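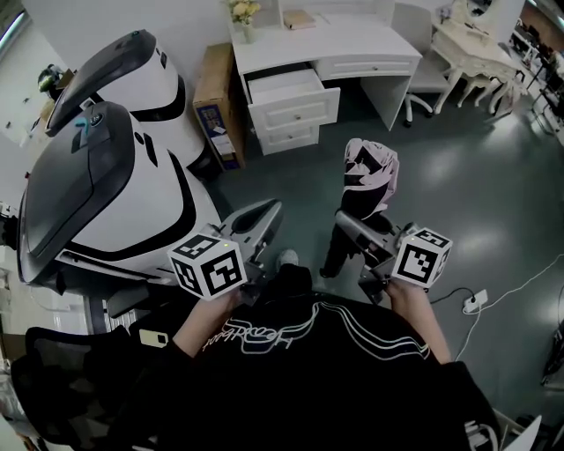
**Minutes, writers' group, 3rd November**

I'm doing the minutes again as I was the only one with a pen, so please forgive the wandering bits (and the tea stain on the paper copy, if you get that one). There were enough of us for a proper meeting, plus two apologies, both down with the same cold.

**Last meeting's minutes**

Accepted, with one change. I'd written that we "agreed" to drop the poetry evening. We only talked about dropping it, quite loudly. It stays on the calendar for March.

**How we all went with our goals**

We went round the table, as usual. I'll go first because it's my notebook: I said I'd finish the second draft of the lighthouse novel by now and I've finished eleven chapters of it. I did read a lot more than I planned to, mostly crime, mostly in the bath. Our short story people have done much better. One has sent a piece off to *Gestance* and is trying very hard not to check her email. Another has been writing 300 words every morning before work and is up to 2398 on a story that was meant to be flash fiction, so we had a long and enjoyable argument over whether to cut it or let it grow. I was for letting it grow! The vote, if you can call it that, was a tie.

The memoir is stuck at the bit where the family moves to Flekwood. We suggested skipping ahead and coming back to it. She said she'd been skipping it for a year. We moved on to biscuits for a few minutes after that.

**The anthology**

This took up most of the night. We have 18 pieces in so far, and a couple more promised by people who know who they are. Things we settled:

- The working title is *Brakska*, after the made-up town in the opening story. A few of us (me included) think it sounds like a brand of shelving, but it got the most hands.
- Stories and poems will be mixed together – no separate poetry section at the back.
- Australian spelling all the way through, so I'll be going over everyone's "color" and "realize" with the red pen. Sorry in advance.
- Each writer gets a bio of two sentences. Last time one of them ran to a page and mentioned the dog three times.

We didn't settle the cover. There's a watercolour on offer and a black and white photograph on offer, and I like both, and I could see I was no help. Bring your favourite next time and we'll put them side by side.

Printing: the quote came back at $406 for the small run, which is almost exactly what's in the tin. I'd like us to get a second quote before we hand it over. Everyone seemed happy with that, so I've put myself down to ring round.

**Reading list**

We finished talking about *Ratanaporn*, which I loved and which nearly half the table gave up on. The complaint was the middle section, with all the letters. I thought the letters were the best part – you get the grandmother's whole voice in them, and she never once says what she means. One person had listened to the audiobook and hadn't noticed they were letters at all, so that was an interesting few minutes.

For the next book we're each bringing a suggestion and drawing from the hat. Please keep it to something the library has more than one copy of. I'm still on the waiting list for the book before last.

**Blog**

It's been very quiet on there, and that's mostly my fault. I'd like to get back to one post a fortnight, even if it's only a favourite first line or a moan about commas. Two people offered to write one each, and I've written their offers down in ink. If you've forgotten the password, ask me in person and I'll whisper it.

**Any other business**

The heater in the corner makes that ticking noise again. Bring a jumper.

Somebody left a green scarf and a very good thesaurus behind last time. The scarf has gone home. I've got the thesaurus and I'm getting fond of it, so speak up soon.

**To do**

- Me: second printing quote, spelling pass, blog rota
- Everyone: bio, cover choice, one book title on a slip of paper
- Late anthology people: your pieces, please!

We finished a bit after nine and stacked the chairs.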